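教材レビュー:卓上アーム用シミュレーション教材「Prilley」

掲載日 2023年11月7日
評価者 ロボット工学クラブ 教材評価担当

本クラブでは、4月より卓上アームの操作課題にシミュレーション教材「Prilley」(開発元:Wuline)を導入している。本稿は、半年余りの使用を経た時点での評価をまとめたものであり、同種の教材の採用を検討する学校および課外活動団体の参考に供する。

導入の経緯は次のとおりである。従来使用していた「Pustico」は実機専用のキットで、部員が順番に操作するため待ち時間が長く、サーボの交換費用も部費を圧迫していた。Prilleyは学校の端末で動作し、部員が各自の課題を並行して進めることができる。

課題は全8単元で構成される。前半は関節角の指定と座標系の理解、後半は物体の把持と配置を扱う。本クラブで最も多くの時間を充てたのは、サイコロを卓上の所定の区画へ移す単元である。把持の開始位置、指の開き幅、接近の角度を部員が自ら設定し、試行の結果は自動的に記録される。

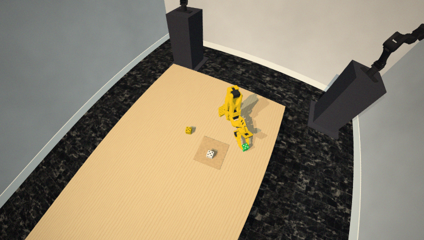
サイコロ配置課題の画面。白いサイコロは区画の上、緑のサイコロはグリッパの直下にある。

画面表示は概ね良好である。アームの影が卓面に描画されるため、初学者でも高さの見当をつけやすい。サイコロが色分けされている点も、口頭で指示を出す際に有用であった。一方、区画の色が卓面の色に近く、教室のプロジェクタで投影すると境界が判別しにくい。色を変更する設定項目は見当たらず、改善を望む。

動作の安定性については、クラブ全体で400回を超える試行を実施し、強制終了は一度もなかった。ただし、グリッパが物体の側面に浅く触れた場合の挙動には不自然な点があり、実機であれば滑り落ちる条件でも保持が続くことがある。校内競技会「Rahman杯」に向けた練習では、シミュレーション上で仕上げた動作が実機では再現できず、指の開き幅を改めて調整した班があった。実機での確認時間は別途確保すべきである。

付属の指導書は100ページで、図版が多く、単元ごとの到達目標も明示されている。誤訳と思われる箇所が散見され、特に座標系の章では軸の名称が画面表示と一致していない。本クラブでは正誤表を作成して配布した。試行記録の書き出しは表形式に対応しており、活動報告書への転記は容易である。

授業時間内での利用については、1回の活動を30分とした場合、起動と設定の読み込みに時間を取られ、後半の単元は途中で終わることが多かった。保存した状態から再開する機能はあるが、アームの姿勢のみが初期位置に戻るため、再設定の手間が生じる。

総合評価は5段階中の4とする。基礎課程の教材としての採用を推奨する。競技会への参加を主な目的とする団体においては、実機との併用を前提に検討されたい。次年度も継続して使用する予定である。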